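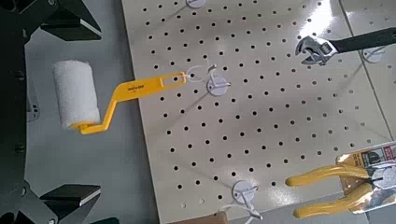 How to paint behind a radiator without taking it down

Turn the heating off and let the radiator cool fully. Vacuum behind it with a narrow nozzle, then wipe the wall with a damp cloth on a stick and leave it to dry.

Tape the pipes and brackets. Slide a sheet of cardboard behind the radiator so it covers the back panel.

Use a mini roller with a short nap. Load it lightly – a full roller drips where you can't reach. Work from the top down as far as the handle goes, then come up from below. Two thin coats are enough for most wall paints.

Wait for the time given on the can between coats. Move the cardboard a little now and then so it doesn't stick. Pull the tape while the last coat is still soft, and keep the heating off overnight.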